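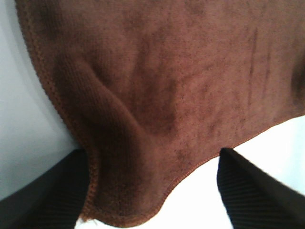
Brown towel from the wrist camera, hem hanging between the fingers.

2019-04-17, Draltholm bench, towel folding

Written up for the Orkine thread and for whoever has the bench next. The question from Wonmont is still the same one: can a pair of arms do the laundry table yet, meaning take a towel, fold it, put it down flat and go on to the next without a person stepping in. My answer at present is no for a full basket and maybe for one towel at a time.

Setup as before. White table, grey basket on the left, beige container on the right, towels folded in the space between. Lorenz Schnyder wants us to keep to the brown towels until July and I agree with him. They are thick and the pile hides the edge, so if the edge finder copes with these it ought to cope with tea towels.

Notes on the wrist view. The stitching on the hem is a bit more orange than the rest of the cloth, and that is the best cue we have. Folds in the middle of the towel give a dark line that is stronger than the hem, and the old detector went for the fold. I have turned down the weight on dark lines and put more on the stitching colour. Below the cloth the picture is nearly burnt out to white. Good for finding the outline, bad for anything else. Exposure to be looked at before the next set. There is also a pale tuft of threads near the low corner of the towel, which I am leaving on. Real towels have them.

Grip force is at 600 in the controller's own units. At 1,000 the pile gets pressed flat and the cloth sticks to the ribbing when the fingers open, so leave it where it is.

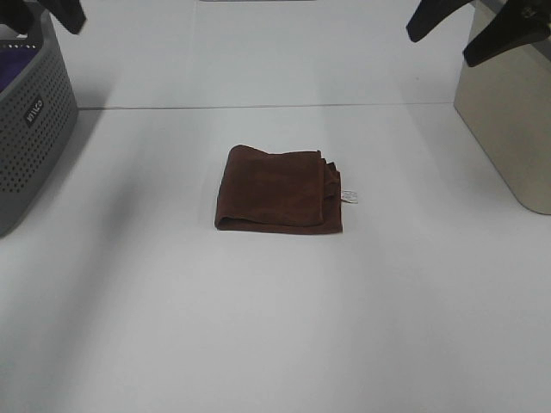

Folded towel between basket and bin, care tag out on the right.

On what counts as a good fold. I have been marking on outline only, and by that measure a roughly square bundle lying flat is a pass. Lorenz marks the layered side too, and he would take points off for uneven edges on the right and for the tag sticking out. He has a point if the towels are going on a shelf where people see them. For a cupboard at home I would not care. We need to settle this before anyone quotes a pass rate outside the room, and until then both marks go in the log, his and mine.

The tag may turn out useful. It is white on dark brown and easy to pick out from the fixed camera, and it would tell us which way round the towel is. Pop (the scoring script) ignores it at present. When the tag is close to the edge Pop sometimes takes it as part of the outline and the width comes out too big. Fix is to mask by colour first.

Log is up to 1,740 entries counting the old bench. A fair number have no mark for the layered side and will have to be gone through by hand.

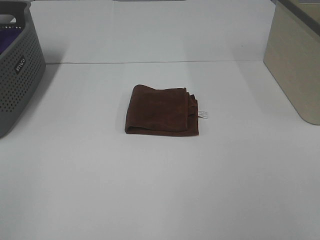
To do

Mask the tag in Pop and rerun the widths.
Drop the exposure on the wrist camera by 2 steps and compare hems.
Agree one marking sheet with Lorenz.
Try a towel of another colour against the stitching cue. I expect it to fail.
Ask Wonmont whether they mean shelf or cupboard.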